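Washam Guide | Setup | Tasks | Results | Contact

5.3 Running the tray-packing task

Welcome to the fun part! With both arms homed, the Washam policy packs toiletries into an open tray from camera input alone. We trained it on 2000 demonstrations at 30 frames per second, and watching two arms share one small box still delights us.

1. Set the white box on the table within reach of both grippers.

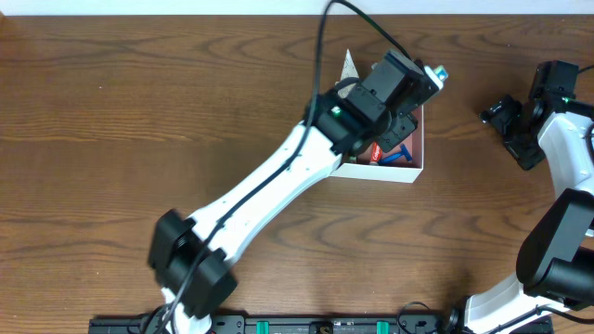
BIMANUAL TASKS / PACKING

2. Lay the razor, toothpaste and toothbrush in a row to the left of the box, heads and crimped end toward the wall.

Note: Leave a gap between items. Our success rate was 98 percent with gaps, a result we were thrilled to see.

3. Stand the taller items in the box. 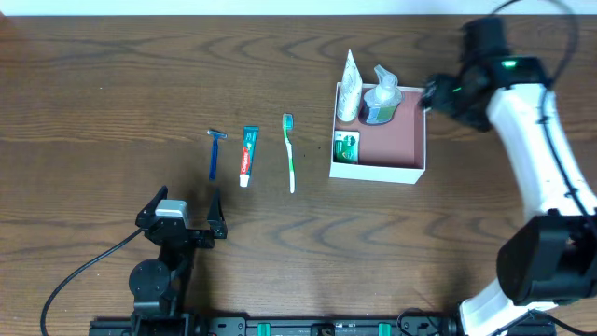 Photo: Indira Rajan / Washam project

Try swapping the bottle between trials! It's a great quick test of how well the policy generalizes.

CAUTION: Keep hands off the table while either arm is powered.

4. Open the left gripper and start the episode. Each one stops after 40 seconds. 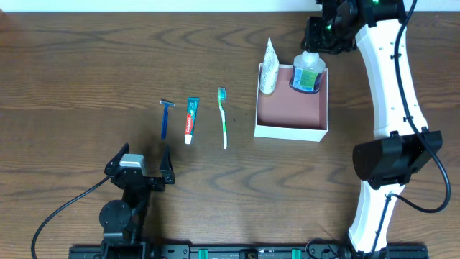 5.4 Saving your trials

5. Name the run and press Save before resetting the table.

Questions? Write to Prakash Pai. © Washam project | Back to top

This site uses cookies to remember your settings. Accept | Decline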